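The woman who rewrites your recipes

10/8/19 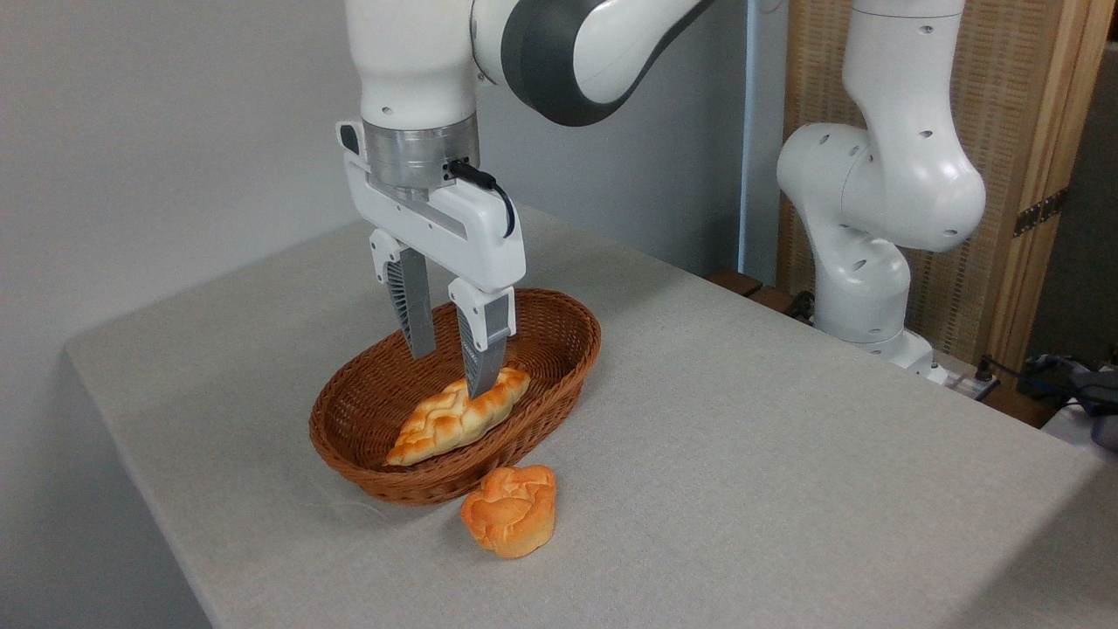 Piyumi Sarkar has spent 13 years making other people's recipes work, a job she describes as "marriage guidance for cooks and their own handwriting". Publishers send her a manuscript, she cooks from it exactly as written, and then she telephones the author with bad news. Bread is where most of the calls come from. A plaited loaf like the one lying in the wicker basket, with its folds over the top and its tapered end, can take a page and a half to explain, and she has seen it done in four words. "Plait in the usual way," she quotes, and closes her eyes for a moment.

We met at Kerkico, the café under her flat, where she ordered toast and sent back the menu with a comma corrected. She trained as a solicitor's clerk and came to cookery through a tenancy dispute that she won't discuss, except to say that the landlord owned a restaurant and she ended up running its pastry section.

Her first manuscript, for a small press called Bozkurt, contained 30 soups. "Every one of them said season to taste, and every one of them had already told you to put in a tablespoon of salt. I rang him up. He said his spoons were small. I asked him to post me one." He did. She still has it, and it is small.

I ask what authors get wrong most often. She says onions. "They all write five minutes, until golden. I've stood there with a stopwatch. At five minutes you have warm onions." Her standard correction has met with so much resistance that she keeps a letter ready for it. One chef at Daven, who has had three books out and would like a fourth, accused her of having a weak hob. She invited him round to try it. The onions took 25 minutes and he left before the coffee.

There is a database, naturally. It holds 3,265 recipes, each with a mark out of 10, and she has never given a 10. The highest score belongs to a rice pudding sent in by a reader of Kunodow, the magazine where she has a column. "It had four ingredients and told you which pan. I nearly wept." The lowest is a trifle, and she lowers her voice to tell me whose, and then makes me promise.

Does she cook for pleasure? "I had a go in July. Lentils, no recipe, radio on." She tears a corner off her toast. "They were all right. But I'd written it all down by the time I sat down to eat, and I had some queries."

Her own book has been due for six years. The publisher has stopped ringing, though they did send a card at Christmas. She has finished the introduction and the index — the index, she says, is very good — and is stuck on a chapter about eggs, where she disagrees with herself over the word "soft". Her sister has offered to test it for her. Sarkar has said she'll think about it.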